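Kulari Round Table: Set-Up and Care Guide
Section 4. Cleaning the tabletop

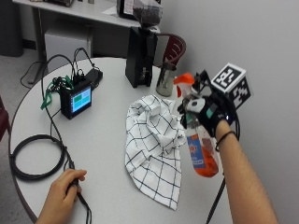
Fig. 4. Spray bottle and checkered towel at the white tabletop.

Clean the tabletop once a week and after any spill. Use a mild household spray and a soft cloth towel.

1. Move small electronic devices and their cables to one side, or take them off the table. Unplug anything that runs on household power.

2. Fold the towel into a pad. Spray the cleaner onto the towel, two pumps at a time.

3. Wipe from the center out to the rim, turning the pad over when one side is dirty.

4. For dried spots, hold the damp towel on the spot for 30 seconds, then wipe again. Do not scrape.

5. Go over the whole top with a second towel dampened with plain water.

6. Dry the top and the underside of the rim. Wait 20 minutes before putting devices back.

Note: Try a new cleaner on the underside first. Some colored cleaners can leave a tint on white surfaces if they are left to dry.

CAUTION: Do not spray toward screens, adapters or open cable ends.

CAUTION: Do not use bleach, acetone or scouring powder. Damage from these products is not covered by the Kulari warranty.

If marks remain after two cleanings, see Section 7, Surface Repair. The repair kit is sold separately as part no. 900.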